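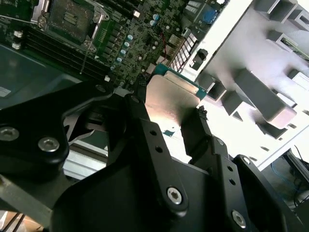 Cletus Obi

Chapter 7
Heat Transfer in Electronic Equipment

7.1 Introduction

Nearly all the electrical energy supplied to a processor leaves it as heat. The computation itself stores a negligible amount of energy, and the light and radio emissions are small enough to ignore in a thermal calculation. A server that draws 900 W from its supply must therefore be treated as a 900 W heater by whoever designs the room around it.

The earlier chapters dealt with conduction, convection and radiation as separate mechanisms, mostly in simple bodies such as slabs, cylinders and fins. Electronic equipment brings the three together on a small scale. Heat is generated in a thin layer of silicon, conducted through several dissimilar materials, and finally given up to moving air or to a liquid. The flux at the silicon may be very high, while the permitted temperature difference between source and surroundings is usually less than 60 K. The designer's task is to fit the required flow within that difference.

After working through this chapter you should be able to:
draw a thermal resistance network for a packaged component;
calculate junction temperature under steady load;
estimate spreading resistance in a metal lid;
select a heat sink from a manufacturer's curve and correct the result for altitude.

Readers who are unsure of the electrical analogy should review Section 3.2 before continuing.

7.2 The path from junction to ambient

In a lidded processor package, the silicon die is attached to a substrate on one side and covered on the other by a metal heat spreader. Between die and spreader is a first layer of thermal interface material, commonly abbreviated TIM1. A second layer, TIM2, lies between the spreader and the base of the heat sink. The heat sink then exchanges heat with the coolant.

Some heat also flows in the opposite direction, through the substrate and contacts into the motherboard. In a well-cooled package this secondary path carries a small share of the total and is often neglected. In equipment without a heat sink it may be the principal path, and neglecting it will lead to a serious overestimate of junction temperature.

For the primary path, the steady-state relation is

Tj = Ta + P (Rjc + Rcs + Rsa)

where Tj is the junction temperature, Ta the ambient temperature, P the dissipated power, Rjc the resistance from junction to case, Rcs the resistance from case to sink (principally TIM2), and Rsa the resistance from sink to ambient. Resistances are in kelvins per watt. Because the relation involves only a temperature difference, Tj and Ta may both be expressed in degrees Celsius.

Note that Ta is the temperature of the air entering the heat sink. It is a common error to use the room temperature. Air drawn through a chassis passes over drives, memory and other components first, and may be considerably warmer by the time it reaches the fins.

7.3 Why a spreader is used

A die is small compared with the base of the heat sink that serves it. If the two were joined directly, heat would enter the base over a small area and the outer fins would contribute little. The lid enlarges the area over which the flux is distributed. It also protects the die against mechanical damage during handling and clamping.

The benefit has a cost: the lid and TIM1 add resistance of their own. Whether the net effect is favourable depends on the ratio of die area to lid area, the conductivity of the lid and its thickness. A very thin lid spreads poorly. A very thick one spreads well but adds one-dimensional resistance in the direction of flow. An intermediate thickness gives the minimum total, and its derivation is left to Section 7.6.

7.4 Worked example: the Priltville exchange

The telephone exchange at Priltville houses a single rack of servers in a masonry building without refrigerated cooling. In June the inlet air at the heat sinks is 22 °C. Each processor dissipates 150 W. The resistances are Rjc = 0.12 K/W, Rcs = 0.05 K/W and Rsa = 0.23 K/W. Find the junction temperature.

The total resistance is 0.40 K/W. The temperature rise is 150 × 0.40 = 60 K, giving a junction temperature of 82 °C.

Suppose the inlet air reaches 38 °C in summer and the load is unchanged. The rise remains 60 K, so the junction reaches 98 °C. If the permitted maximum is 95 °C, the total resistance must fall to 57/150 = 0.38 K/W. A faster fan or a heat sink with greater finned area would be the usual means of obtaining this reduction, as Rjc is fixed by the manufacturer of the package.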